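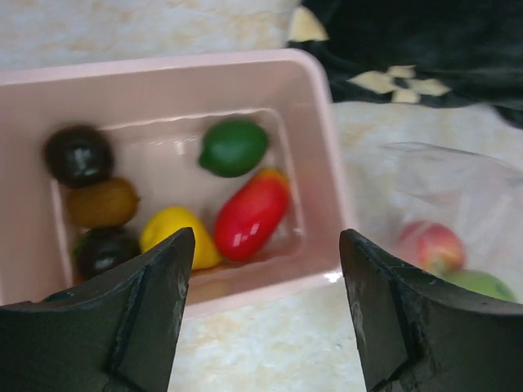
Department of Early Childhood Studies, Clerenwood College

**Figure 1.** Fruit-shaped items in a shallow pink plastic bin.

## 3. Materials and Setting

### 3.1 The two centers

The study took place in two child care centers in the town of Drelness. Both centers serve families from the same school zone and follow the same state meal guidelines. The Hladun Street center has one large room for children between the ages of three and five, with a kitchen at the back. The second center, Clekeo House, has two smaller rooms joined by a hallway, and its meals come from a kitchen in the next building. At both centers the children eat a morning snack, a hot lunch, and an afternoon snack at low tables.

We chose these centers because they had never taken part in a food program before. Several other centers in the county already use a garden or a cooking class to teach children about fruits and vegetables, and children who have had those lessons may name foods more easily. The staff at both centers agreed not to start any new food activities until the study was over.

### 3.2 Families and children

Letters went home in September, in the folders that parents pick up at the end of the day. Parents who wanted to take part signed a consent form and filled out a short survey on what the family eats at home. In all, 50 children joined the study. Children with a food allergy could take part in the naming and sorting tasks, but they did not take part in the tasting task unless the parent had approved every food on the list in writing.

The home survey asked which fruits the child had eaten in the past month, who does the shopping, and whether the child helps prepare food. We kept the questions short. An earlier version ran to 4 pages, and parents who tried it told us that they skipped the last part. The final version fits on one sheet, front and back.

### 3.3 Play food and real food

Pretend fruit is common in child care rooms, and most children have handled it long before they take part in any lesson on eating (Figure 1). It keeps its shape, it can be washed, and it can stay out all day. It also leaves out nearly everything that makes a child accept or refuse a food at the table, such as smell, juice, skin, and seeds. A child who can name a toy pear may still push away a slice of the real one.

For this reason we treated naming and tasting as separate outcomes. In the naming task, the child was handed one play item at a time and asked what it was. We accepted any name used in the child's home, including names in other languages, if the parent had listed it on the survey. In the sorting task, the child put the items into groups of his or her own choosing and then told the teacher why they went together. Color was accepted as a reason, and so was "I like these." We recorded the child's own words and coded them later.

The tasting task used fresh fruit, washed and cut the same morning. Each child was offered one small piece at a time on a plain plate. The teacher said, "You can try this if you want to," and said nothing more. We counted a food as tasted if the child put it in the mouth, even if the child then spat it out.

### 3.4 Schedule

Each child was seen for 5 sessions. The first was a play session with no tasks, meant to let the child get used to the adult and the table. Naming and sorting were done in the next two sessions, and tasting in the last two. All sessions were held in the hour before lunch, when the rooms were calm and most children had not eaten since the morning snack.

Absences were a problem at Clekeo House, where a stomach illness went through both rooms. Sessions missed for this reason were made up within two weeks of the child's return, and tasting sessions were put off until the parent said that the child was eating normally again. We marked these children in the data set and ran the main analysis with and without them, as described in Section 4.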